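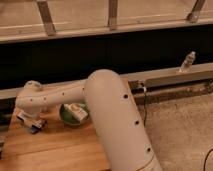
Table Tips from the Dadomum Open Day

Gudrun Diekmann spent a Saturday in March at the Dadomum workshop, watching a robot arm work with small packages and a green bowl on a wooden table. These are the notes she brought back for people who sort small things at a kitchen table or a workbench.

Clear the table first

Keep out only what the job needs. At Dadomum that meant a cup, a bowl and a few small boxes. Anything else goes on a ledge behind the table, where a sleeve won't catch it.

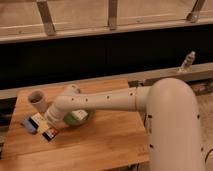 Leave the front half of the table bare as well. Hermine Moser, who ran the demonstration, told visitors that an arm needs open space to swing through, and so does an elbow.

Use a bowl with a rim

A flat tray lets small boxes slide off when you carry it. A bowl holds them even if they land at an angle. Pick a color that stands out from the wood — green is easy to see on a honey-colored top.

Work from one side

Stand where you can reach everything without leaning over the finished pile. Put the cup at the far corner and the bowl closer in.
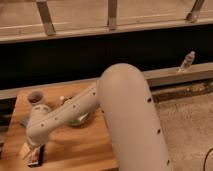 Come down from above

Hold your hand over a box before you take it. Reaching in sideways knocks the next one over. Hermine slowed the arm down for the children so they could follow this part, and then had them try it by hand with matchboxes.

Keep cords off the work surface

Run them along the floor, away from your feet, and tape down any loop near a chair.

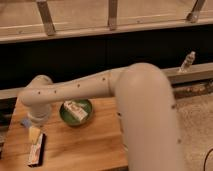
Reading time: 2 minutes

Ask before you touch

The next open day is 13th April. Children are welcome with an adult. Stay behind the tape while the arm is on, and wait for Hermine's okay before stepping up to the table. Bring a few empty tea or medicine boxes if you want to try the sorting exercise. Parking is behind the building, and the side door is the one without steps.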